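Ticket 777: Planning for a second disassembly cell, what to buy first
Status: open
Opened by: Zaid Atallah
Assigned to: Olaia Salcedo
Category: Equipment / purchasing
Tags: grippers, fixtures, desktop towers, budget

Zaid Atallah, 9:10 am
Hi Olaia! Really happy to be writing this one. Vosham has asked us for a shopping list for a second cell, same job as the first (desktop towers on their side, memory, processor, drives), and they want numbers in November. I'd love to order a straight copy of what we have, but the drive step still gives us trouble and I don't want to pay for the same trouble twice.

Short version of the fault: on some runs the fingers close on the drive carrier fine and then the arm stops with a force limit error on the way out. Seven stops in the last batch, all on the drive, none on memory. Tjoa, who sell us the finger sets, suggested longer fingers at 400 a pair. Before I put those on the list I'd like to know if fingers are even the problem.

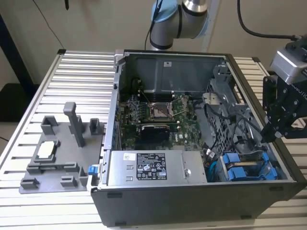 Things I've already tried:
- lowered the closing force one step, no change
- slowed the approach, no change
- checked that the tower was square to the table, it was off a little, fixed that, fewer stops but still some

The good news is that the fixture board is a joy. We printed it in house for the price of the filament, and I'd happily print another tomorrow. So that line of the budget is close to zero, yay!

Olaia Salcedo, 10:35 am
Great write-up, thank you! I don't think you need longer fingers. The force limit error in the log comes when the pull starts, and your path pulls straight up from the first millimeter. These carriers like to come out at a bit of an angle. Could you add a small tilt before the lift and run the batch again? Also please send me the wrist force log from one good run and one bad one.

On the budget, I'd keep these as separate lines so Vosham can see them:
- arm and controller
- gripper, plus one spare set of standard fingers
- slotted table, same type as now
- fixture board (printed)
- cable management for the wrist, please don't skip this one
- spare drive carriers to practice on

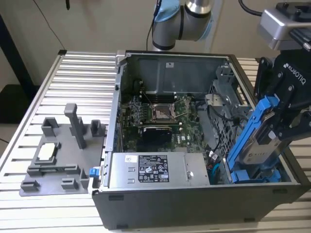
Zaid Atallah, 2:20 pm
Tilt added, and wow, what a difference. Full batch with 3 stops instead of seven, and two of those were on the same tower, which has a stiff bay. Logs attached. I'm taking the long fingers off the list, so that money can go to the wrist cabling and a box of used carriers from Stestus.

One open question. Irkidness offered us a quick-change plate so we could swap the gripper for a screwdriver. It's a lovely piece of hardware and I'd have a great time with it, but does it belong in this order?

Olaia Salcedo, 3:05 pm
So glad the tilt helped! I looked at the bad run and the peak is now early and short, so I'd try the lift a touch slower on the stiff one before we call it solved.

Quick-change plate: put it down as an option with its own price. It adds height at the wrist, and you'd have to teach the drive path again. If the second cell does only the same job as the first, you can leave it for next year and lose nothing.

Could you also ask for the lead time on the table? Last time it came after everything else and the arm sat in its crate for weeks.

Zaid Atallah, 3:40 pm
Will do, asking about the table now. Draft list goes to Vosham once I have that date. Leaving the ticket open for the stiff bay.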